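Shelf Work at Morndale: A Gallery from the Mumus Project

Welcome, and thanks for stopping by! Mumus is our name for a small study of how a robot arm learns to pick groceries from an ordinary shop shelf, and we've been at it since July in the back half of the Jokside building at Morndale. People kept asking what the work looks like on a regular afternoon, so we've put a few pictures together, with some notes on the method for those who like that sort of thing (we do, very much).

The short version is that a person guides the arm through a pick, the arm's movements are recorded along with what the cameras see, and a model is trained on the lot. We have 2,074 recorded picks so far, across 40 products, and every one of them was done by hand, with a good many cups of tea in between.
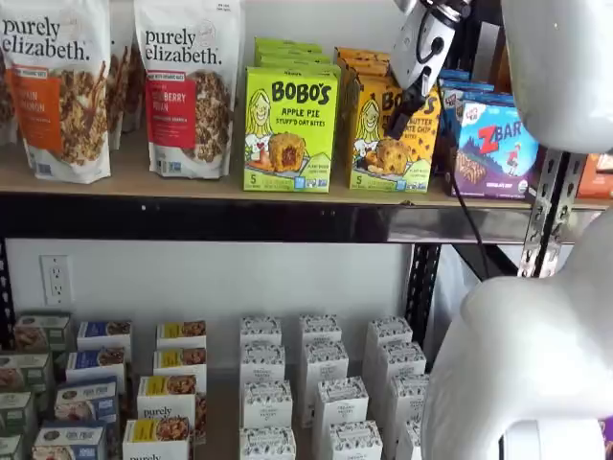
Gripper over the top shelf, with the Bobo's and ZBAR boxes below.

Our favourite part of the method is what we call the Huamán order, after the notebook it was first scribbled in. Instead of recording one product over and over until everyone is heartily sick of it, we change the product after every 4 picks and come back to it later in the day. It's slower, and it makes for a lot of walking back and forth, but the model trained this way got 88 per cent of its test picks right, and we were awfully pleased with that.

Boxes that sit in tight neighbourly rows are still the hardest. The fingers need a bit of room on either side, and a shop shelf doesn't often give you any. 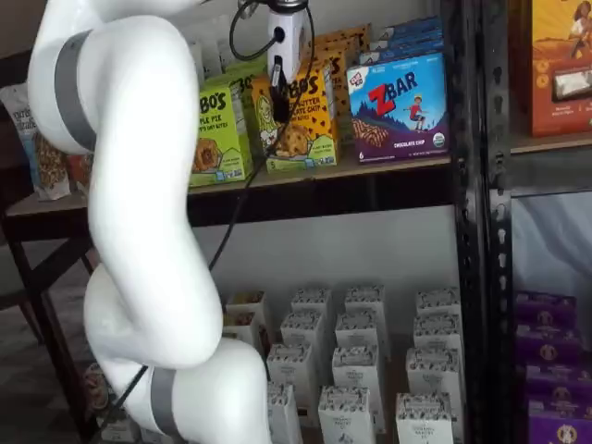
One reader of our last gallery, Tamarack, wrote in to say that the Huamán order sounded sensible but that we ought to try shuffling the shelves as well as the products, or the arm might simply be learning where things live. It's a fair point, and we've started on it. The early numbers are too thin to share, I'm afraid, but we'll post them when we've got a proper batch.

Lighting has been the other big lesson. Glossy cardboard behaves quite differently at nine in the morning than it does at four in the afternoon, so our recordings are now spread over the whole day.

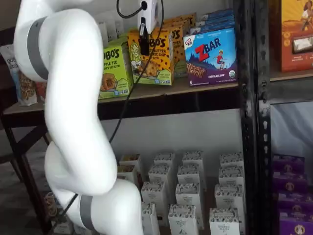 Words and picture selection by the Mumus team, Morndale

We're often asked whether the arm prefers one kind of package. Boxes are kinder to it on the whole, as their sides stay put when squeezed, while bags sag and slide and generally have minds of their own. We keep both in the set, and we score them separately so that the easy ones don't flatter the result.

The last picture comes from the tabletop side of things, with boxes of oat bites lying about on the tan surface. 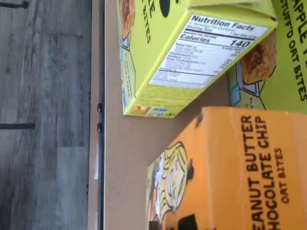

Do you plan to share the recordings?
We're hoping to release them once the labels have been checked, starting with the boxed products and adding the bags later on.

More pictures will go up when the shuffled shelves are finished. Until then, the notes page has the full product list and the training settings we used.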